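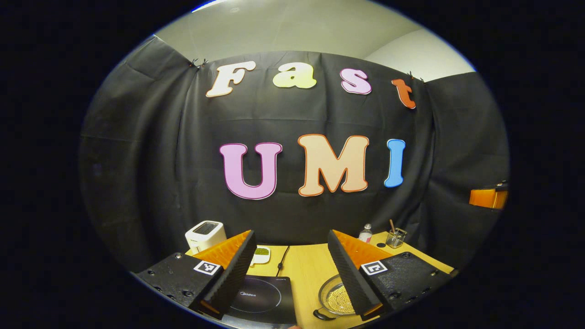 The demonstration table, seen from the gripper's own camera. Cooktop in front, toaster and a dish of green food behind.

What an open day can and can't tell you about a robot

I have been to enough robotics open days to distrust them, and I keep going. The one at Dronley in March was better run than most. My argument is that it was also better than most at showing the wrong thing, and that the fault lies with what visitors ask for as much as with what the hosts put on.

Dronley rents the upper floor of a former printing works and spends most of its time on manipulation: picking up, pouring, pressing, placing. The afternoon was split in two. First came a talk by Isabelle Gill on how the group collects its training data, then a session at the tables, where visitors could take a hand-held gripper and record a task themselves. There was no arm at the recording table. A person holds the gripper, a wide-angle camera on the tool records what the fingers are doing, and the recordings are later used to train a policy that runs on an arm with the same style of fingers. For anyone who has sat through a morning of teleoperation, the appeal is obvious. The tool weighs little, it needs no control cabinet, and it can go wherever a person can carry it.

The fiducial markers on the plates beside the fingers do plain but necessary work. The software finds them in each image and works out how far apart the fingers are. If a marker is badly lit or hidden, you lose the gripper width for those images and have to interpolate or discard. Gill spent ten minutes on this and lost a third of the room. I thought it was the most useful part of the day.

Her figures were modest and clearly stated. The group had recorded 2996 demonstrations on tabletop tasks before the open day. Of those, 181 had been thrown out, mostly because the tool's position could not be recovered from the video. Fast motion was one cause, and plain surfaces with nothing to track were another. She did not claim that the remainder were all good. She said they were all usable, and made a point of the difference.

Usable means the trajectory can be computed. Good means the person did the task in a way you would want a machine to copy. A visitor who knocks a bowl sideways, recovers it and finishes the pour has produced a perfectly usable recording. Whether you want it depends on whether you are short of recoveries. Most groups are, and most groups' quality checks are written by people who would sooner not see a spill.

The second half is where I part company with the organisers. Each visitor was given a short task card and a turn at a table. Mine asked for a pinch of material to be moved from one container to another. I did it four times. By the third attempt I had stopped watching my hand and was watching the fingertips, which is what you are supposed to do, and which takes longer to learn than the card allows. The foam on the inner faces of the fingers is forgiving. It hides a poor approach angle, and I suspect that it flatters beginners.

Eyerusalem Abera supervised our table and corrected people sparingly. Her main instruction was to slow down before contact and leave everything else alone. One man in our group, an engineer from Clalwood, kept rotating his wrist to see around the tool. She let him do it twice and then asked him to work only from what the camera could see. It's the right instruction. If the operator relies on a view the camera doesn't have, the recording contains decisions with no visible cause, and a policy trained on it is being asked to guess.

By the end of the session the visitors had recorded 121 attempts. This number was put on a screen and applauded. I would ask what it measured. It measured how quickly the queue moved. It said nothing about how many attempts could be tracked, how many differed from one another in any useful way, or how many showed the task being done competently. I asked Abera whether the recordings would go into the training set. She said they would be reviewed first, and that she expected to keep few of them. A fair answer, and one that should have been on the screen beside the total.

The case for the format is easy to make, and I don't dismiss it. Ludger Schmieder, who runs operator training at Bravau and was in the same session, put it to me over coffee that people who have held the tool ask better questions afterward. He has buyers come through his own shop who believe that a demonstration is a kind of program, in which every movement is an order. After a few minutes with a gripper they understand that it's a sample, that samples vary, and that the variation is part of what is being bought. He would give up an hour of slides for that. So would I.

But having a go is an education in collection. It is not evidence about performance, and the afternoon let the two run together. The only autonomous run we saw was a video on a laptop at the end, played at double speed, of an arm moving a small container between two marked positions. It succeeded. We weren't told how many runs had been made, or whether the positions had been moved between them. When I asked, Gill gave the figure without hesitation: 77 successes in a series of 100, with the start position varied by hand. I can't see why this was held back for questions. A success rate of 77 per cent, with the conditions attached, tells me far more than a clean clip. It tells me the group counts its failures.

Gisela Buschmann disagreed with me on the way out, and her objection deserves space. She has organised events of this kind for a trade association and holds that a general audience will hear 77 per cent as a fail. They compare it with a dishwasher, she said, and a dishwasher that worked three times in four would go back to the shop. In her view a host is entitled to show the thing working and leave the statistics for those who want them.

I understand the position. I think it underrates the audience and does a disservice to the work. The dishwasher comparison is a good one precisely for explaining the problem. A dishwasher doesn't have to find the dishes. Someone loads it, in racks shaped for the purpose, and closes the door. The manipulation is done by the householder. A system that does even part of the loading is attempting something different in kind, and a visitor who has just fumbled a pinch of granules with a foam-faced gripper is in an excellent position to hear that. The hands-on session had prepared the ground. The figure could have been given to them then and there.

There is also a commercial reason for candour. Ingeborg Reisinger, whose family firm Reisinger packs specialty foods, told me she had been to three such days in a year and had yet to leave one able to write a specification. She doesn't need the system to be finished. She needs to know which part is weak: the grasp, the placement, the tracking, or the recovery after a slip. Each of those has a different cost on her line. A missed grasp costs her a few seconds. A bad placement can stop the belt. A single success rate doesn't separate them and a video hides all of them.

My suggestions to anyone planning one of these afternoons are small. Keep the tool in people's hands, and give each person ten attempts instead of four, even if that means fewer people. Play back one recording from each visitor with the tracking result overlaid, so that they see what was kept and what was lost. Run the policy live, twenty times in a row, with somebody marking the outcomes on a board where the room can read them, and have a visitor move the objects between runs. If a run fails, leave the pieces where they fell long enough for people to look at them.

The last is the one hosts resist. At Dronley, every time something was knocked over it was back in its place within seconds, before the next person stepped up. Good housekeeping, certainly, and a fair way to run a queue. It also meant that every recording that afternoon started from nearly the same arrangement, which is a weakness in a data set and a missed lesson in a demonstration. I mentioned this to Abera as she was packing up. She said they normally shuffle the table between takes and had dropped the step to save time.

I would have stayed another hour for the shuffling.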